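May
By Aušra Juška

Fuel storage checklist, Girthorpe depot, Tank 3 (diesel)

1. Bund wall and floor: Pass. Hairline crack at north corner, no change from last inspection.
2. Fill point cap and lock: Pass.
3. Level gauge: Pass. Reads 67 percent, matches dipstick.
4. Vent pipe screen: Fail. Mesh torn. Replace before next delivery.
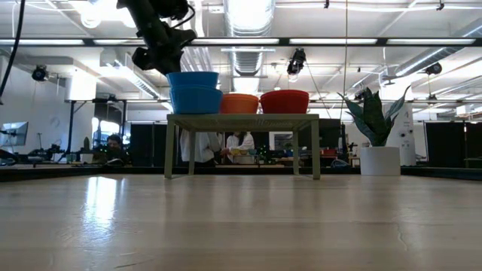 5. Dispensing hose, Bravo pump: Pass with comment. Outer cover worn near the nozzle swivel. Recheck in 2 weeks.
6. Emergency shutoff: Pass. Tested at both stations.
7. Spill kit: Fail. Absorbent pads nearly used up. Reorder through Tarner.
8. Ground cable and clamp: Pass. Clean contact, no corrosion.

Items 4 and 7 stay open. Send closure notes to the Grusilitz office.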